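Getting a grip on the shopping

Picking up a box is easy for a robot. Fruit and vegetables are harder, as no two are the same shape and most of them bruise. We spent a fortnight with two grippers on the same arm to see how each coped with things out of a shopping bag.

The first was the Ploka, a pair of flat pads that close like a vice. It costs less and took 20 minutes to fit. The second was the Trunura, with jointed fingers made of flat black links, bolted together. Both ran from a Niskanen controller, and both had a small camera at the wrist.

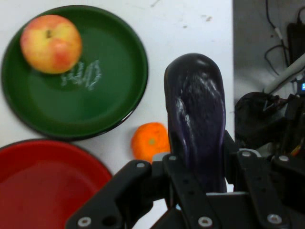
PRULTAU, September 2019

An aubergine is a fair test for jointed fingers. The skin is glossy and the body is long, so it can turn as the hand lifts. The Trunura holds it upright with the links up against its sides. The Ploka managed it too, but only after we slowed the closing speed and stuck rubber to the pads.

Small oranges went the other way. The Ploka picked them off the table cleanly. The Trunura needs more room, and with plates close by, its fingers knocked the rims until we raised the approach by 10 millimetres.

The wrist camera is useful on both. Its weak point is that whatever is in the hand hides part of what lies behind it, so we took a second look from higher up before each pick.

After around 300 picks, one screw on the Trunura had worked loose. The Ploka needed new rubber twice. For mixed produce we would fit the Trunura. For oranges alone, the cheaper gripper will do.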